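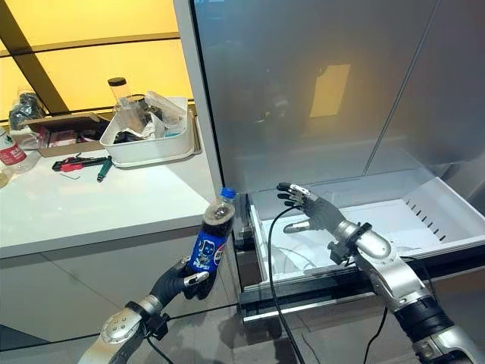
Trondham Open, women's final - anyone else still shaking?

baseline_laine
Two sets of absolutely nothing from Golestani's serve and then she wins the third 6-2?? Explain. I was at work, only caught the last 20 minutes on my phone.

mididura_mo
She stopped going for the big first serve. Thats it. Kicked everything to the backhand from 2-1 on and Bagheri had no answer. First set was ugly from both tbh, 17 unforced off the forehand side

dropshot_teresa
Disagree. Bagheri was cooked physically. Three-setter in the quarters, three-setter in the semi, finished past midnight Tuesday. Any decent player beats her in that third set.

mididura_mo
"any decent player" lol. She was up a break in the second!
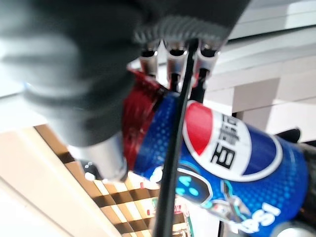 Silver fingers, one can.

dropshot_teresa
Up a break and gave it right back with two doubles. Tired legs. Watch her toss, it drops every game.

gerasimos_t
Was there, row 6 behind the baseline. Not tired. Nervous. Kept looking up at Žukauskas in the box after every point. New coach since February and you can tell they dont agree on where to stand on return

baseline_laine
ok that's interesting. Stream never showed the box once. Nikzad coverage is terrible, they cut away on a break point for an ad

gerasimos_t
They did the same in the semi. Ranking wise, Golestani gets 500 for this right? Puts her straight in the main draw at Tisitz, no qualies

mididura_mo
Yep 500. And she likes clay more so look out 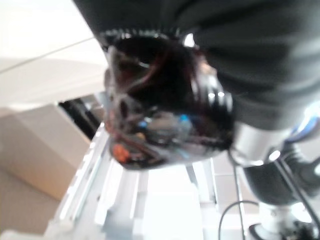 dropshot_teresa
Clay is where that kick serve gets really nasty, I'll give you that. But she has to sort out the clothes thing, she was tugging at her warmup top all through the first two games. Long sleeves with a ribbed cuff like the dark gray one up there, fine for walking on court, no good for a ball toss. She took it off at 0-2 and held serve right away. Coincidence? Probably. Still think Bagheri wins it fresh.

gerasimos_t
She took it off at 1-2. and it was navy

dropshot_teresa
0-2. I have it recorded.

baseline_laine
post the clip then

mididura_mo
Anyone going to Tisitz? Qualies are free in the morning if you get there before the gates get busy, parking is a joke tho

gerasimos_t
Going for the weekend. Take the bus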